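Section 6. Setting Up the Tabletop Push Task

This section covers mounting the work board, fitting the push rod, and running the first block-sorting session on the Dukano table arm. Complete Section 5 (Arm Power-Up and Homing) before you begin. Allow one person to work at the table and a second person to stay at the control station with the stop button in reach.

6.1 Before You Start

Check that you have the following:

Work board, wood
Board bolts, black, with washers
Push rod and clamp collar
Block set, eight pieces
Hex key set
Cimia control software, installed and licensed
Table file for your pegboard (see Appendix B)

The block set contains two blocks in each of four colors. Red: cylinder and star. Yellow: heart and hexagon. Blue: triangle and cube. Green: cylinder and star. The software identifies a block by color and shape together. Do not substitute blocks from another set unless you have entered them in the block list.

CAUTION: Set the arm to Hold and confirm that the status light is steady before placing hands on the table. The arm can move without a sound when it leaves Hold.

6.2 Mounting the Board

1. Clear the pegboard and wipe it with a dry cloth.

2. Lay the board flat with the beveled edge toward the operator side.

3. Slide the board until its edges line up with the bolt holes listed in the table file.

4. Insert the bolts at the near corners and finger-tighten them.

5. Press down on each corner in turn. If the board rocks, remove it and check for debris underneath.

6. Tighten the bolts with the hex key. Stop when the board no longer shifts under hand pressure.

NOTE: Glue seams between planks are normal. Run a fingertip across each seam. If you can feel a step, sand it flush or replace the board. Small blocks catch on raised seams and tip over.

6.3 Fitting the Push Rod

1. In Cimia, open Tool and select Remove/Fit. The arm rises to service height and enters Hold.

2. Slide the clamp collar over the lower part of the metal housing.

3. Seat the rod in the collar with the rounded tip down.

4. Tighten the collar bolts in alternating half turns.

5. Pull down on the rod firmly. It must not slip.

6. Select Measure Tool. The arm lowers the tip to the board, records contact, and backs off to travel clearance.

If Measure Tool returns code 213, the rod touched the board before the expected height. Loosen the collar, reseat the rod, and repeat from step 3. If it returns code 898, no contact was found. Check that the correct table file is loaded.

NOTE: A slight lean in the rod is corrected during measurement. Do not bend or shim the rod to make it plumb.

6.4 Placing the Blocks

The default start layout, Gratness, uses the back row for single blocks and leaves room in front for pushing.

1. Stand the red cylinder, yellow heart, yellow hexagon, and red star along the far edge, from left to right, with gaps between them.

2. Place the blue triangle and the blue cube in the middle of the board, with the triangle on the left.

3. Place the green cylinder and the green star together at the lower right, cylinder in front.

4. Keep the rest of the near half clear.

5. Step back and select Check Layout.
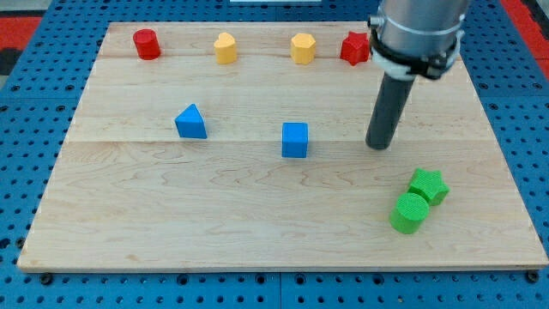
Figure 6-2. Gratness layout with push rod lowered over the board.

Exact spacing is not required. Check Layout accepts any position that keeps the order of the back row and leaves each block fully on the wood.

6.5 First Run

1. Set speed to Low.

2. Select Push, then choose one block and one target area.

3. Release Hold from the control station.

4. Watch the first push from start to finish. Press Stop if the rod touches the board or a block nears the edge.

5. Save the run. The log holds 3,525 runs and then overwrites the oldest entry.

CAUTION: Do not reach in to straighten a fallen block while a run is active. Return the arm to Hold first.

For layouts other than Gratness, see Section 7. The Idahosa layout requires the larger board.

Procedure checked by: Coralie Ruawai, Field Setup
Manual revision: November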